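What Holds a Sofa Up: Webbing, Springs and the Slow Failure of Seats 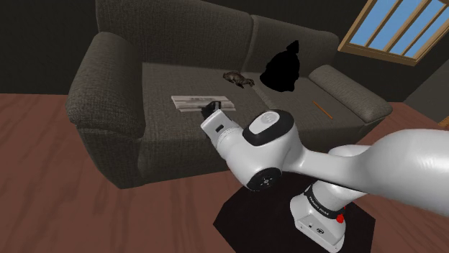 Most seats fail at the webbing first, according to Evelien Baert, and the foam gets the blame. Customers ask for new cushions, she adds, and come back the next year with the same dip in the same place.

The dip has a simple mechanical origin. A seat cushion rests on a suspension layer, and the suspension is fixed to a timber or steel rail at the front and back. Load passes from the cushion into the suspension and from there into the rails. When the suspension stretches, the cushion bends to follow it, and the underside of the foam is put in tension it was never cut for. Foam that has worked this way for a few years will crack along the bottom face, even when the top still feels firm.

Three suspension types cover nearly all of the domestic market. Elastic webbing is the cheapest and the lightest. Strips are stretched and stapled front to back, with a second set woven through from side to side. Sinuous springs, the S-shaped wires found in most mid-priced sofas, are clipped to the rails and tied across with wire or cord. Coil springs tied by hand are the oldest of the three and the slowest to fit.

At Grilleo, a repair shop that keeps records of every frame it opens, the working figure for webbing tension is an elongation of 6 percent at fitting. Luuk Leemans measures it with a steel rule and two pencil marks. He has tried gauges and gone back to the rule. Too little stretch and the seat bottoms out under a heavy sitter. Too much and the staples lift, usually at the front rail, where people drop their weight before sliding back.

Clips are the weak point in sinuous systems. The wire itself rarely breaks. The plastic liner inside the clip wears through, the wire starts to rub on bare metal, and the seat begins to creak. Replacement liners are cheap, but the dust cover under the sofa has to come off to reach them, and on many recent models the cover is stapled beneath the feet.

Foam is sold by density and by firmness, and the two are often confused. Density is the weight of material in a given volume and is the better guide to service life. Firmness is the force needed to compress the block by a set amount. A low-density foam can be made firm, and it will feel good in a showroom. It will also soften sooner.

Jihad Smadi, who cuts foam for Nørgaard, keeps offcuts from old jobs on a shelf and presses them with a 40-pound weight each November. His notes show that most of the loss in height comes early in a cushion's life, after which the curve flattens. He turns loose cushions on his own sofa monthly and leaves the fixed ones alone.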